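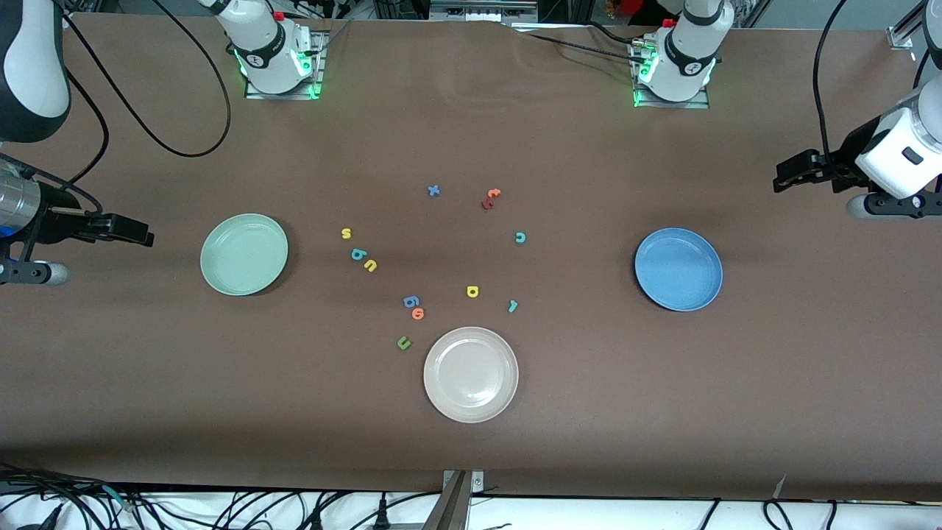 Um robô que separa peças por cor tira o emprego de quem separava peças por cor? Por enquanto, tira sobretudo a parte do dia em que essa pessoa olhava para o relógio; o resto do emprego continua lá, com outro nome no crachá e uma discussão pendente sobre o salário.

18 de janeiro de 2018 – A Cernulik, fabricante de brinquedos educativos com armazém no parque industrial de Sunville, passou a usar braços robóticos na triagem de letras de espuma, a tarefa que os funcionários da casa sempre chamaram, sem carinho, de "a sopa". A sopa são as letras devolvidas pelas escolas: chegam em sacos, misturadas, e têm de sair em conjuntos completos, com o alfabeto inteiro e as cores certas. Quem já tentou montar um alfabeto a partir de um saco de devoluções sabe que faltam sempre vogais.

A primeira bancada entrou em funcionamento em outubro, numa sala que servia para guardar expositores de feira. Tem dois braços brancos, um tampo castanho-escuro e pratos onde as peças devem ir parar. Os pratos não faziam parte da encomenda. A Tedesco, empresa de integração que montou o sistema, tinha proposto tabuleiros próprios, de catálogo, com prazo de entrega de 16 semanas. A Cernulik olhou para o prazo, depois para o armário da copa, e resolveu o assunto antes do almoço. No orçamento final, os pratos aparecem como "recipientes provisórios". Ninguém no armazém acredita na segunda palavra.

O trabalho dos braços é simples de explicar e aborrecido de fazer, e foi por isso que lho deram. Espalham-se as letras no meio da mesa, as pinças apanham-nas uma a uma e pousam-nas no prato que lhes cabe. Um "t" deitado de lado dá mais que fazer do que um "o", e a espuma tem o mau hábito de ceder quando se aperta e de fugir quando não se aperta. Segundo a Tedesco, afinar a força das pinças levou mais tempo do que montar tudo o resto. As primeiras letras apanhadas ficaram com uma marca a meio, como se alguém lhes tivesse dado uma dentada, e uma delas está agora colada na porta da sala, à maneira de aviso.

Para a equipa humana, a mudança começou por ser uma mudança de cadeira. A secção de triagem tem cinco pessoas, o mesmo número de antes, que deixaram de passar o turno inteiro curvadas sobre a sopa. Agora dividem-se entre preparar a mesa, vigiar os braços e tratar do que a máquina devolve sem resposta. Esta última categoria tem crescido em prestígio. Inclui letras mordidas por crianças, letras pintadas a marcador, letras de outra marca que ninguém sabe como entraram no saco e o caso, muito debatido, dos números. Um "6" virado ao contrário é um "9", e um "9" entre letras é um problema de departamento. Durante duas semanas, os algarismos foram parar ao prato das cores correspondentes, com toda a lógica e nenhuma utilidade. A regra foi corrigida por uma funcionária da triagem, que a escreveu à mão numa folha e a entregou aos engenheiros. Foi a primeira vez, diz quem lá estava, que uma folha escrita à mão naquela sala fez alguma coisa mudar.

A administração gosta de falar em "requalificação". A palavra surge quatro vezes no comunicado distribuído à imprensa local, uma delas no título. Em termos práticos, significa um curso de 40 horas dado pela Tedesco, que cobre a paragem de emergência, a reposição das peças, a leitura dos erros e, numa sessão que os participantes recordam com especial nitidez, a arrumação dos cabos. O curso foi dado em horário de trabalho, ponto em que os delegados dos trabalhadores não cederam. Ficou por decidir se as horas contam para a progressão na carreira. A empresa responde que está a estudar o assunto, e já o estudava em outubro.

As queixas mais antigas da secção eram os pulsos e o pescoço. Essas diminuíram, dizem os trabalhadores, e até os mais desconfiados o admitem, embora em voz baixa, para não dar ideias à administração. Em troca apareceram outras. Vigiar uma máquina que quase sempre acerta cansa de uma maneira diferente: é preciso estar atento a um acontecimento que não acontece, e depois acontece no minuto em que se foi buscar café. Há também a questão da conversa. Na bancada antiga trabalhava-se frente a frente e falava-se de tudo, da novela ao preço do gasóleo. Na sala nova, as cadeiras ficaram todas viradas para os robôs, disposição que os projetistas acharam natural e que a equipa alterou na primeira oportunidade em que eles foram almoçar.

O ritmo é outro tema sensível. Uma pessoa experiente ainda separa um saco mais depressa do que os dois braços juntos, facto que foi medido, comemorado e repetido a todas as visitas. A Tedesco não o contesta e lembra que os braços não fazem pausas. A equipa lembra que os braços fizeram uma pausa de dois dias inteiros por causa de uma atualização. O empate mantém-se à data de fecho desta notícia.

A fase seguinte está marcada para depois da feira do brinquedo. A Cernulik quer levar o sistema para o armazém de Witonwood, maior e com menos paciência, onde se tratam mais de 100 sacos por dia na época alta. Os trabalhadores de Witonwood já pediram para visitar Sunville antes de os equipamentos seguirem viagem, e o pedido foi aceite com uma rapidez que surpreendeu toda a gente. Querem falar com os colegas sem a presença da direção nem do fornecedor. Também isso foi aceite, com menos rapidez.

Quanto a postos de trabalho, o acordo assinado entre a empresa e os representantes da secção garante que não haverá saídas por causa da automatização até ao fim do ano. O que vem depois do fim do ano não consta do acordo. A administração considera a cláusula "um sinal de confiança"; do lado dos trabalhadores, a mesma cláusula é conhecida como "o prazo de validade". As duas partes voltam a reunir-se na primavera, e na ordem de trabalhos, além da carreira e dos turnos, figura um ponto acrescentado pela equipa da triagem: a mudança oficial de nome da função. "Operador de célula robotizada", a designação proposta, foi recusada por não caber no crachá. "Supervisor" foi recusada pela empresa, por implicar salário de supervisor.

Entretanto, os tabuleiros de catálogo acabaram por ser encomendados. Quando chegarem, a copa de Sunville espera recuperar os pratos.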